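## 4. Belt Threading Cell: Set-up and Operator Duties

Applies to the Flonmont finishing line, garments with belt loops. Revision of November 18, 2019.

Before this cell, one finisher dressed up to 40 pairs an hour by hand. The operator now loads, watches and clears faults – the arms handle the belt.

1. Lay the garment flat on the table with the waistband toward the arms.
2. Smooth the waistband. Bunched denim at a loop is the usual cause of a missed grip.
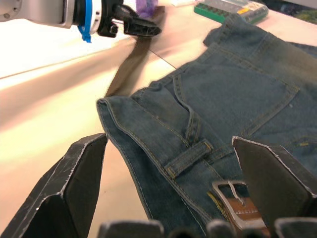

3. Check that no loop is folded under or stitched shut. Reject the garment if one is.
4. Step back and press START.

**Caution:** Keep hands off the table while either arm is enabled.

5. Watch the grip on both ends of the waistband. If one side slips, press HOLD and reseat the cloth.

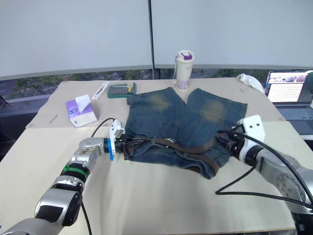 *Fig. 4-2. Both arms holding the waistband of a pair of shorts.*

6. For leather parts near the fly, select the LOW FORCE program. The standard program can mark soft leather.
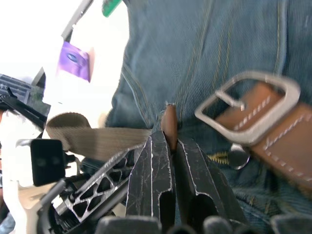
*Fig. 4-3. Fingers closed on a leather tab, belt buckle to the right.*

7. Inspect finger edges at shift change. Replace a finger if a burr catches on cloth.
8. Log every HOLD with its cause. The log is used to adjust programs and is not used to rate operators.

**Note:** Corded belts twist in the grip. Run them at reduced speed and allow 12 seconds per loop.

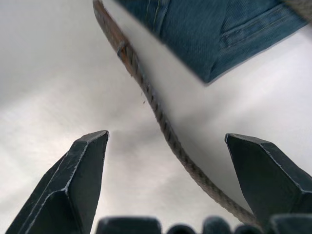

Grigoris Politis asked during the trial at Rokholm that operators be able to change the speed themselves, as waiting for a technician cost more time than the faults did. Speed is now on the operator menu, under CELL > RATE.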